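The drawer of good intentions

For years I had one deep drawer in the kitchen where every piece of cloth in the house went to live. Dish towels, napkins, the odd placemat, a bib from when my nephew was small, and at the very bottom a tablecloth I bought for a party and never once unfolded. I would open that drawer each morning, pull on whichever corner was closest, and half the contents would come up with it like a magician's scarf. Then I'd stuff it all back down and lean on it with my hip until it closed.

This April I finally took the whole thing out. I made a pot of tea first (that Ambaye blend my sister keeps sending me, very smoky, I'm still making up my mind) and tipped the drawer out onto the bed. The cat was delighted. I was less so, but once everything is out on the bed you do have to deal with it before you can go to sleep, and that's the only kind of deadline I respect.

What got me started was a letter from a reader, Despina Dimitrov, who wrote to me after my post on the Skanholm shelves. She keeps her table linens folded in a shallow tray, right next to the dishes they get used with, and she hasn't had a linen drawer in years. I read that letter standing up in the hallway with my coat still on! It had never crossed my mind that the cloths and the plates could live together.

So I sorted mine by where they get used. The everyday cloths stay near the sink. The nicer ones go with the bowls and plates we bring out when people come over, and the stained ones - well, they've gone to the garage, where I'm sure they will be very happy.

The folding is the part I had to learn slowly. My mother folded in thirds and I always folded in half and half again, which gives you a fat little bundle that falls over. Thirds is better. Lay the cloth out as flat as you can get it, smooth it from the middle with the side of your hand, and don't fuss over the small creases. Big cloths want a big clear space in front of you, so push the dishes to the back before you begin. I do the largest one first, while I still have the patience for it.

Green cloth first, then, with the tray and the dishes kept close by:

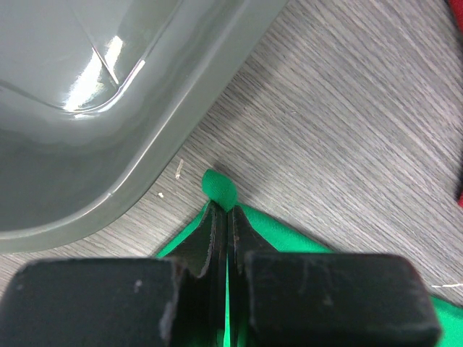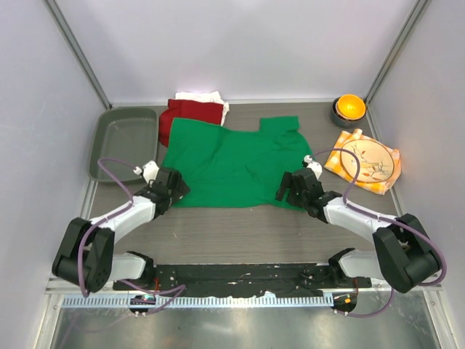 What I'd do differently

I would buy the tray before the sorting and not after. I spent two evenings with piles of napkins on the dining chairs waiting for one to turn up, and by then the cat had slept on most of them and they had to be washed again. I'd also be tougher about the checkered ones. I love a checkered cloth and I seem to bring one home from every trip, and there is a limit to how many picnics one household can have.

The old drawer holds baking pans now. It slides open with one finger, and I've been opening it more often than I need to, just for the pleasure of it. The tablecloth is still folded, by the way. Maybe this summer.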